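Put the Weight Back on the Front of the Packet

19 Aug 2024

I buy most of my food at the Trostwood market, and I have shopped there long enough to remember when a packet told you its weight in large numbers near the name. Now I turn the thing over, tilt it toward the light and hunt along the bottom seam. My eyes are fine. The print has shrunk.

The weight is the one fact on a packet that lets a shopper compare two prices. A sauce I used to buy from Caron went from 530 grams to under half of that, 230, when they brought out the "kitchen size." The price per jar dropped a little and the price per gram went up a lot. It was all legal and all printed on the label, in gray on beige.

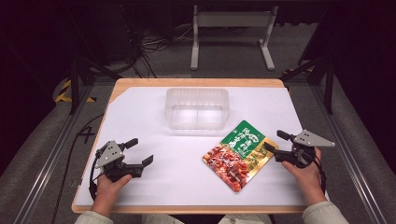 A food pouch and a clear plastic tub.

Makers say people choose by the picture and the color, so that is where the space goes. I don't doubt it. People choose by what they can see. If the weight were as tall as the brand name, some of us would choose by that.

The other answer I hear is that the shelf tag already does the job. At the Goko on our side of town the tags give a unit price, but one brand is figured per ounce and the next one per pound. In March I found 3 different units on a single shelf of rice. 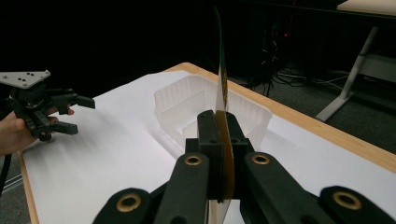 The Podudico co-op asked its members about this and got 3,517 replies. Larger weight print came first, ahead of recipes and ahead of anything to do with resealing. The co-op has since changed the labels on its own dried beans and lentils. I can read them from the cart.

I would like the state to set a minimum size, tied to the size of the brand name, and to require one unit per shelf. Stores could be given a year to do it.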